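Flondus Draddale 2 Overdrive Pedal

I bought my first Flondus pedal because it was cheap and purple, and I sold it a month later for exactly the same reasons. So I wasn't in any great hurry to try the Draddale 2. Then a shop in Detodthorpe had one on the counter with the box missing, they knocked a bit off the price, and well, you can guess the rest.

You get 3 knobs (drive, tone, level) and a little toggle marked Tight/Loose. Tight trims the low end before the clipping, and with humbuckers I just leave it there. Loose is much more fun with a Tele – big, saggy and a little rude when you dig in with the pick.
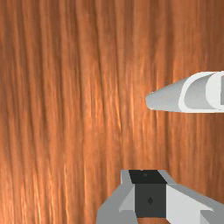

The drive knob is where I've got my one real grumble. Nothing much happens until you're past noon, and then it all happens at once! If you like to ride right on the edge of breakup you'll be nudging it back and forth by a hair. I ended up setting it low and using my guitar's volume for the rest, and it cleans up beautifully that way, much better than my old Pretorius ever did.

Noise is fine. There's a bit of hiss with everything maxed, but who plays like that at home? (Okay, me, twice.) Battery access is through the bottom plate, four screws, so buy a power supply. The footswitch is the soft-click kind and I've had no trouble with it since September.

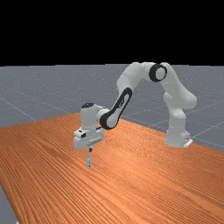 White robot arm over a wooden tabletop, gripper pointing down.

As for the big brother, the Draddale 789, it has a second footswitch for a boost and costs a good chunk more. I tried it for an afternoon and the basic voice sounded the same to my ears. If you play leads in a loud band, maybe. For me the boost would just sit there.

I've used the 2 at three gigs now, the biggest in a hall that holds 400, and it cut through without getting shrill. I still wish it came in purple, though.

Posted 7 Apr 2019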